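Lost property day brings out gloves and soft toys at Lerkell centre

The Lerkell Community Centre has begun its twice-yearly sorting of lost property, and residents are invited to collect belongings from the reception desk until the end of June. The register for this period holds 262 entries, of which 40 were handed in at the Tjoa Hall during the spring holiday programme.

Items are sorted on a wooden table in the side room. Soft toys are placed in plastic bins, and gloves are laid out on the tabletop so that pairs can be kept together. The light blue gloves with darker palms are among the articles awaiting collection – as is a small pale green plush toy with grey-blue patches.
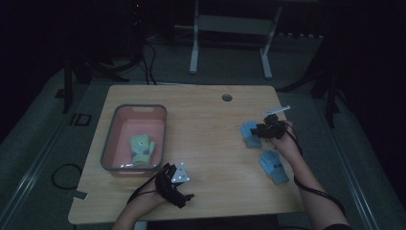 Carmela Santoro asked that parents write a surname inside gloves and on toy labels, adding that named items were usually returned within 2 days.

Claimants should give a short account of the missing article and the month in which it was lost. Proof of purchase is not required. Children under 16 should be accompanied by an adult when collecting – this applies also to articles left on the Vultar shuttle bus, which are now held at the same desk.

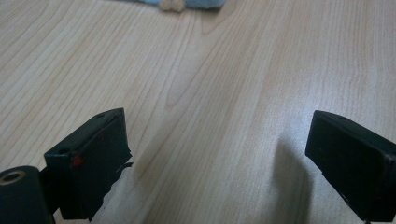
The sorting table at the Lerkell Community Centre.

Articles not claimed by the closing date will be passed to the Lametti charity shop. Reception is open from 9 am, and enquiries may also be made by telephone during opening hours.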